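Kitchen Task Demonstrators - part-time, day shifts
Skaver, Unit 22, Pernetti Business Park
Posted 2/7/25

Skaver runs the dish and glass rooms for staff canteens. Over the next year our Kako robots will take on part of the drying and racking at the Castaño canteen. The robots learn from people, so we need people who can do ordinary kitchen work at a steady pace while it is recorded.

What you will do
You will wear gloves and handle cups, cloths and trays at a table. A shift is made up of short tasks, each repeated many times. Drying a cup is one of them.

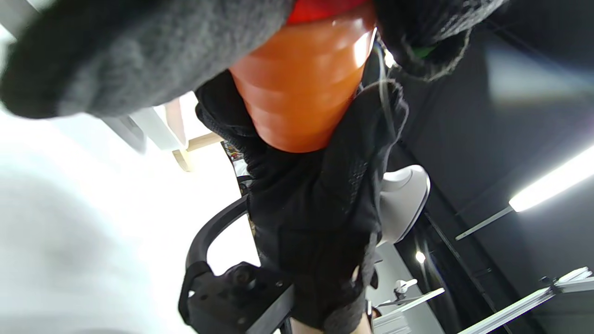

You stop between takes to reset the table and note any fault, such as a dropped cup. You do not need to program anything. The layout changes from task to task, and you will be told where to begin.

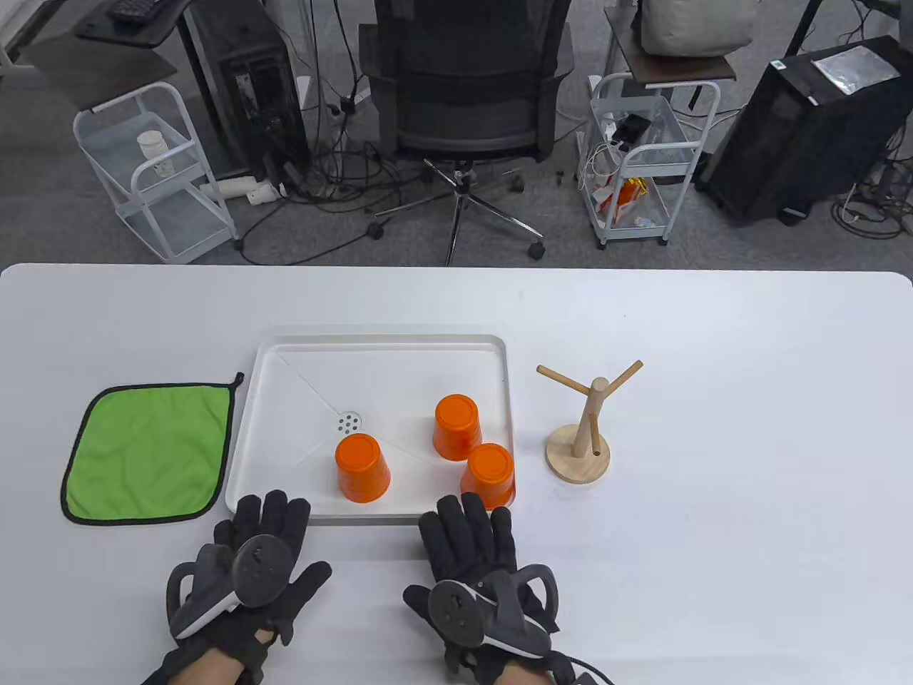
What it changes for canteen staff
No one at Castaño loses hours in the changeover. Dish room staff will move to loading, checking and clearing faults, with paid training in August. Current staff can apply for these shifts and will be considered first - they know the work best.

Grip and wrist angle matter more to us than speed.
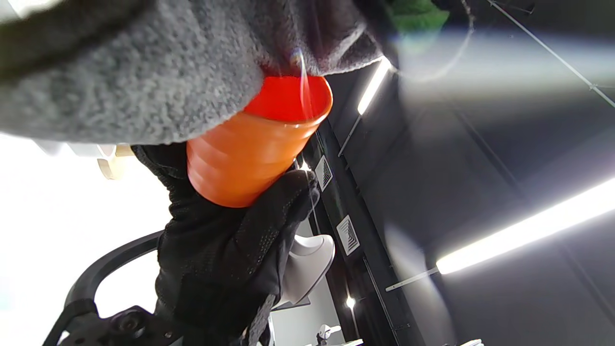
You can ask for a break at any time, and we rotate tasks so no one does the same motion all day. Tell us about any hand, wrist or shoulder trouble before you start.

We are looking for
- 2 people for mornings, 2 for afternoons
- kitchen, cleaning or packing experience, paid or unpaid
- comfortable working in gloves

To apply, call the Skaver office on extension 3030 or leave your name at the canteen counter.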